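I drove 104 miles to Prarnville to ask one thing: can a machine put my tools away yet? The shop foreman at Kindden (no names, he begged me, his crew would never let it go) laughed before I'd even got my coat off.

"Put away, no," he told me. "Pick up, sometimes. You give it one thing, lying flat, in a bin with nothing else going on, and you've got a chance."

I asked what sometimes means. He runs 200 tries at a stretch and he'd love to be bored by all of them! So far he hasn't been. Screwdrivers are his favorite test, he said, "long, skinny, and they roll when you breathe on them."
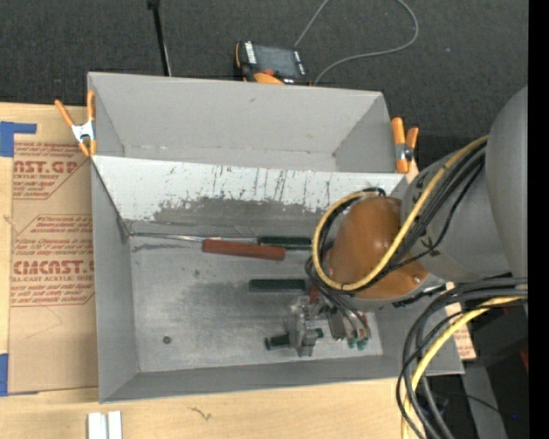
My neighbor back in Nudolton, when I called her that night, thought it all sounded slower than her grandson, and he charges less. I passed that on to the foreman and he took it pretty well.

"She's right on speed," he said. "A kid clears a bench in 30 seconds. But ask the kid to do it 650 times."

So what about laundry, dishes, my awful garage? He made a face. Laundry he won't even discuss. Dishes, maybe, if they're plastic. He told me to call again in September and bring a screwdriver.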